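Fetasa bus pass app: two months in

I take the coach between Gretby and Plorken twice a week, so an app that promises up to 8 percent off every seat was always going to get a try from me. I signed up in November. My doubts haven't gone away.

Booking is quick, I'll give it that. You pick the route, pick a seat, pay, and the ticket lands on your phone before you've put your card back. The trouble is the discount. It only applies once you load at least 500 credits into the wallet, and wallet money can't go back to your bank. The sign-up page doesn't mention this. I found it in the terms, under "Stored value."
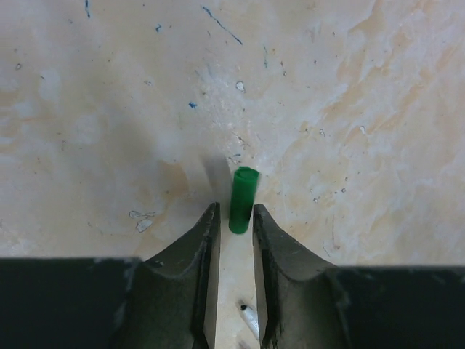
Can you change a ticket after you've paid for it? Up to five hours before departure, and then only to another coach on the same route with the same operator.

I tried it once, moving from the evening coach to the morning one. It went through, but the seat I'd paid extra for was gone and the extra wasn't refunded. Support (a polite person named Thu Phan) told me seat fees are "non-transferable." Fine -- but put that next to the button.

The app store page brags about 3,051 routes. Vlachopoulos, the operator I use most, shows up with half its evening coaches missing, and I still have to check its own site to see what's running.

I'm using up my credits and then going back to the ticket window. Two stars, both for the speed of checkout.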